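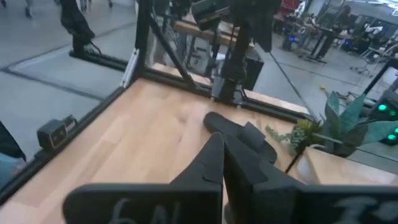
Home Reviews Finishes Boards & Tops Archive Contact

Henora Hardwax Oil on Butcher Block: Six-Month Review

Diệp Kim
16/05/2025

Henora is a two-part hardwax oil sold for worktops and benches. Part A is the oil and wax blend, part B is the hardener. I bought the 1000 ml kit in the clear version and applied it in November to a maple bench top in my shop and to a short kitchen counter. Both pieces had been finished with mineral oil and had to be stripped first.

Preparation

The leaflet says to sand to 120 grit and stop. I tested 120 and 180 on offcuts. The 180 sample took less oil and came out slightly paler. The 120 sample showed cross-grain scratches wherever two strips met with the grain running in opposite directions, and these had to be sanded out by hand. I used 150 for both tops.

Mineral oil is the main obstacle. Wipe with mineral spirits, wait overnight, sand, and wipe again. If the rag picks up any yellow, repeat. My counter needed three rounds near the sink.

Mixing and application

The ratio is three to one by volume. The bottle caps are not graduated, so you need a measuring cup. Pot life is given as four hours at room temperature, and my batch began to thicken a little before that. Spread with a white pad, leave ten minutes, then remove everything that will come off with a cotton cloth. Any residue left on the surface dries gummy and has to be cut back with a gray pad.

Rags can self-heat. Soak them in water and lay them flat outdoors.

Color

The clear version darkens maple by a small amount, less than Trurkine does. On light blond wood the strip pattern stays visible and the contrast between neighboring strips increases slightly. Anyone who wants the raw look should buy the white-tinted version, which I have not tested.
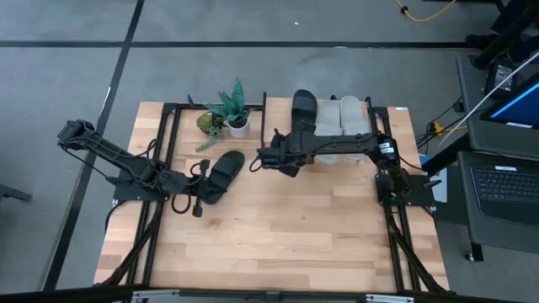 Wear and stains

Coffee and vinegar were left on the bench for one hour and wiped off without a mark. Red wine left overnight produced a faint gray ring that came out with a light sanding and a spot coat. A wet steel can left a black ring that did not come out. Ishbel Chisholm ran the same tests on oak for her own shop and got a worse result with the wine.

Heat resistance is ordinary. Use a trivet.

The edges wore first. At six months the front edge of the counter feels dry and water no longer beads there.

Compared with Trurkine

Trurkine is a single-part oil, easier to use, and needs two coats. It took six days to reach the hardness Henora had after two. For a bench in daily use I would pay for the hardener. For a shelf I would not.

Rating: 4 out of 5. One point off for the caps.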